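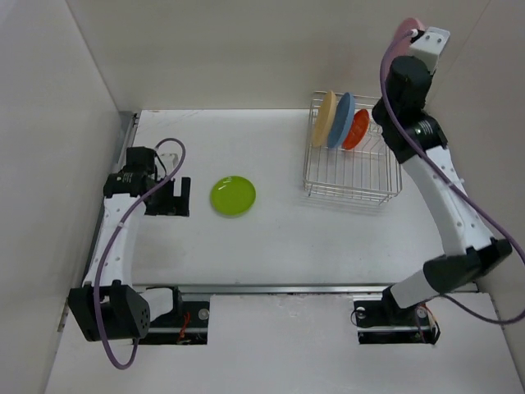 Home Office & Household Tips

Studying for a Bookkeeping Exam at Home: What's Worth Your Money

By Shadi Kassab
May 2022

Every prep company will tell you its package is the one you need. I have my doubts. I passed my payroll certificate working evenings in the kitchen, and most of what I paid for went unused.

Start with the question bank. Brinley advertises 1,000 practice questions and Valdovinos 900, as if the bigger number settled it. Ask how many have been rewritten for the current exam outline. If the sales page won't say, assume it's not many.

Don't buy the flash cards. Write your own on index cards and keep them in a recipe box, filed by topic. Pull 13 after supper and put the ones you miss at the front.

Be wary of the "pass guarantee." Zoketti's runs to 17 conditions, and one of them is that you finish every video. I'd like to meet the person who has.

Timers, colored pens, special lamps: skip them. The oven timer works. So does a shut door, if you have one.

Do one full practice test in one sitting, with no snacks and the phone in another room. I put mine off until August and my score was ugly. Better to get the ugly score early, while there's still time to move the test date.

As for whether the letters after your name will get you a raise, ask your boss before you pay the fee. Mine said "we'll see." I'm still seeing.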